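The Flemside Levy

Mahlet Gashaw had kept the books for the town of Flemside for so many years that people brought her their tax bills the way they might bring a doctor a sore elbow, holding them out and wincing a little before she had even looked.

"It's the new levy," said Mekdes Beyene, who had walked over from Womden Street in her slippers and was still out of breath from the hill. "They say it's only for the big houses. Mine has a porch that leans!"

Mahlet put the kettle on, found her glasses under the cat, and read the bill through twice, because a bill deserves that much, and because Mekdes talked less when she was being read to. The old charge had been $1,634. The new one came to $199 more, and somebody at the county had put the house down as an estate.
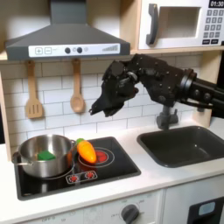
"An estate," said Mekdes, sitting up rather straight. "Well. Did they say that?"

"They did, and you'll have to tell them it isn't one, by the end of September."

Mekdes stirred her tea for a good long while. She looked out toward the Notberg road, where the truly large houses stood behind their hedges, and where the owners (so she had heard) were each paying $3,000 extra and writing furious letters.

"Would I have to tell them right away?" she asked. "I'd like to mention it to my sister first."

Mahlet laughed until her glasses slid down, and then she got out a clean sheet of paper and began the appeal anyway, leaving the date blank.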